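Before You Buy a Kitchen Robot: Tips for Holding On to Your Money

Last updated Oct 23, 2019

Every few months somebody sends me a link to a machine that is going to do the dishes. I don't mean a dishwasher. I mean an arm that picks up the plate, puts it in the rack and, if you believe the sales page, wipes the counter on its way home. I run a small shared kitchen in Wesotville and I've now sat through two sales pitches and read more brochures than I wanted to. These are my notes on what to check before you put any of it in a budget.

Start with the job. Write down the one chore you want to hand over, in plain words, with the stuff you own. "Help in the kitchen" is no good. "Take rinsed dinner plates from the left side of the sink and stand them in the rack" is something you can hold a seller to. If you can't get it into one sentence, you aren't ready to spend.

Then ask for a price with everything in it. The Roltard people quoted us for the arm. The fingers were extra, the mounting plate was extra, and so was the software after the first 12 months. Their brochure called the pads a consumable, so ask what a set costs and how many sets they expect you to go through in a year. Our salesman didn't know. I put down 327 dollars a year for pads and small parts and I suspect that's low.

Bring your own dishes to the demo. Sellers have favorite plates, and they've had plenty of practice with them. Take a shallow bowl, a heavy mug, something thin, and the plate with the chip in it. Bring your own rack too. Slots are spaced differently from one rack to the next, and a plate that stands nicely in one will flop over in another.

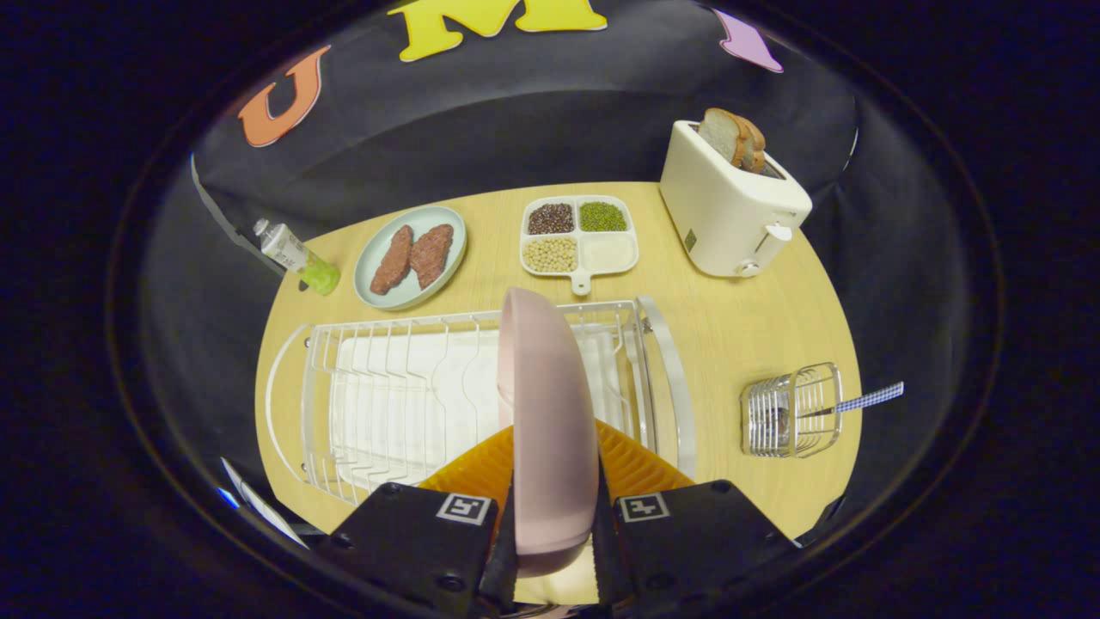

Standing a plate on edge between a couple of wires is an easy thing for a person and a fussy one for a machine. You have to come in straight, let go at the right time and get out without knocking the one next to it. So don't let them show you one plate. Ask for a full rack, start to finish, with no hands helping, and time it on your own phone. Farnurach gave us a very nice video with music on it. I asked for the same thing with no cuts and I'm still waiting.

Clear space costs money. Measure the counter, then measure how far the arm swings, then add whatever they want kept empty for safety. Ours came to 22 inches past the end of the counter, straight across the path to the back door. If you have to move an outlet or a shelf, that goes in the budget too. People leave it out because it comes from a different pocket.

Food is its own problem. A dry plate is one thing. A plate with a burger patty on it, or a tray with beans in one section and rice in the next, is another, and I wouldn't pay a penny toward "food handling" on the strength of a promise. Ask which parts come off for washing, whether they can go in hot water, and how long it takes to put them back. If they need a special tool, find out what happens when it gets lost.

Look at the return terms before the features. Sepúlveda, the dealer that covers our area, offers a trial, but the fine print says 11 days, counted from when it ships. It sat on a truck for part of that for the bakery across town. Get the start date in writing and make it the day the thing is plugged in.

Compare it with the boring choices. A second rack. A bigger drainboard. A used dishwasher. An extra hour of paid help on busy nights. I did this on the back of an envelope in February and the second rack won by a mile. It cost less than the shipping on the arm.

If you still want one, rent. Some outfits will do it by the month, though they don't advertise it and you may have to ask twice. Keep a sheet taped up near the sink and mark every time a person has to step in. Drops, jams, restarts, all of it. When the month is up, add up the minutes people spent looking after the machine and take that off whatever it saved.

One more on service. Ask where the repair person lives. Ours would have been a four-hour drive, billed both ways.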